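La encimera despejada

La revista Drundau dedica su reportaje de primavera a una cuestión que ocupa a numerosos hogares: qué debe permanecer a la vista en la cocina y qué conviene guardar. La redacción visitó 17 viviendas del barrio de Gorkano, todas ellas con cocinas reformadas en los últimos 15 años.

En la mayoría predomina el blanco, tanto en los frentes como en la superficie de trabajo. Los tiradores han desaparecido de muchos muebles bajos y las columnas altas separan la zona de preparación de los electrodomésticos. El estudio Flornow, responsable de varias de las reformas, recomienda reservar al menos 66 centímetros libres junto al fregadero y trasladar a un armario cerrado cuanto no se utilice a diario.

Las botellas merecen capítulo aparte. Aceites, vinagres, zumos y productos de limpieza suelen acumularse al fondo de la encimera, donde reciben luz directa durante buena parte del día. Los aceites deben conservarse en un lugar oscuro y fresco, con el tapón bien cerrado. Los productos de limpieza se guardarán siempre en su envase original, separados de los alimentos y fuera del alcance de los niños.

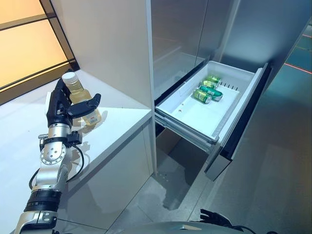
Botella de plástico transparente con líquido amarillo pálido y tapón de rosca blanco, sobre una encimera blanca.

La orientación de la ventana condiciona también el orden. El vidrio esmerilado atenúa el resplandor del atardecer - muy intenso en las viviendas orientadas a poniente -, pero no sustituye a un armario cerrado. La segunda entrega, prevista para noviembre, tratará de las despensas.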